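Spielzeugmuseum Darkdale
@museum_darkdale
18. Aug. 2021

Das Spielzeugmuseum Darkdale informiert in diesem Thread über den Stand der Inventarisierung der Sammlung Brillcombe. Die Schenkung umfasst 1.148 Objekte aus Gummi, Weichkunststoff und Blech. (1/12)

Seit März wurden 816 Objekte erfasst, vermessen und mit einer Inventarnummer versehen. Die übrigen Stücke befinden sich im Zwischendepot und werden in der Reihenfolge ihrer Kisten bearbeitet. (2/12)

Den größten Anteil bilden Scherz- und Quietschartikel. Die Gruppe »Tiere, Gummi« zählt derzeit 114 Einträge. Enten und Hühner werden darin getrennt geführt, Mischformen unter der Tierart, die der Kopf erkennen lässt. (3/12)

Zur Erfassung gehört die Objektansicht für den Online-Katalog. Die Aufnahmefläche besteht aus einer weißen Tischplatte vor grauem Stoff. Der Stoff wird nicht gebügelt und nicht gespannt. Falten im Hintergrund sind zulässig, solange sie das Objekt nicht berühren. (4/12)

Gummitiere werden liegend aufgenommen. Ein Aufstellen mit Draht oder Klebemasse ist nach unseren Richtlinien nicht vorgesehen. Ältere Weichmacher können an den Kontaktstellen austreten und dort Spuren hinterlassen. (5/12)

Als Unterlage dient ein weißer Teller. Er lässt sich mitsamt dem Objekt drehen und nach jedem Durchgang abwaschen. Ragen Kopf oder Füße über den Tellerrand hinaus, ist das für die Ansicht unerheblich. Die Maße werden gesondert genommen. (6/12)

Vor der Aufnahme ist die Tischplatte vollständig freizuräumen. Maßband, Etiketten und Bleistift gehören auf den Beistellwagen. Farbkarten werden bei dieser Objektgruppe nicht mit ins Bild gelegt, sondern einmal je Sitzung separat aufgenommen. (7/12)

Objektgruppe »Tiere, Gummi«: Huhn, gelb, mit rotem Halsring und roten Füßen, Rückenlage. Dazu die helle Tischfläche mit dem grauen Stoff dahinter. (8/12)

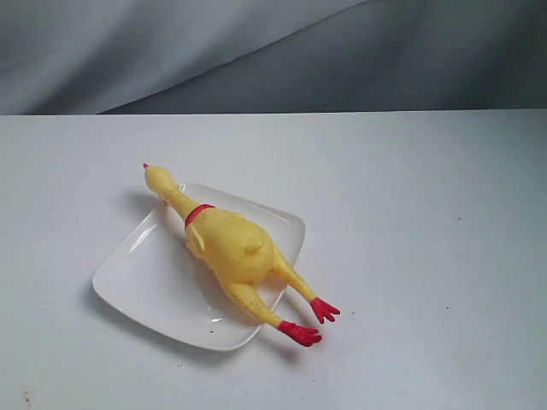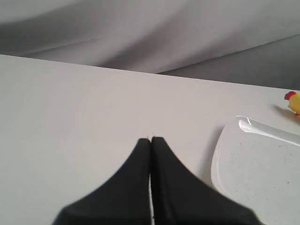 Zur Benennung: Die Sammlungskartei der Vorbesitzer führt Stücke dieser Art als »Schreihuhn«. Im Katalog verwenden wir den Begriff »Gummihuhn«. Die ältere Bezeichnung bleibt als Suchbegriff erhalten. Hinweise auf abweichende regionale Namen nehmen wir gern auf. (9/12)

Die Geräuschfunktion wird bei der Erfassung nicht geprüft. Das Zusammendrücken belastet das Material und kann bei gealtertem Gummi zu Rissen führen. Im Datensatz steht in diesen Fällen »Funktion nicht ermittelt«. Wir bitten, von entsprechenden Anfragen bei Depotführungen abzusehen. (10/12)

Die Datensätze werden in der Datenbank Josia gepflegt und nach Freigabe durch die Sammlungsleitung veröffentlicht. Die Förderung der Inventarisierung durch die Prajapati-Stiftung ist zunächst auf 2 Jahre angelegt. (11/12)

Bildanfragen richten Sie bitte schriftlich an das Museumsarchiv, unter Angabe der Inventarnummer und des Verwendungszwecks. Für Schulen und gemeinnützige Einrichtungen ist die Nutzung gebührenfrei. Die Bearbeitung kann während der Sommerschließung des Archivs mehr Zeit in Anspruch nehmen. (12/12)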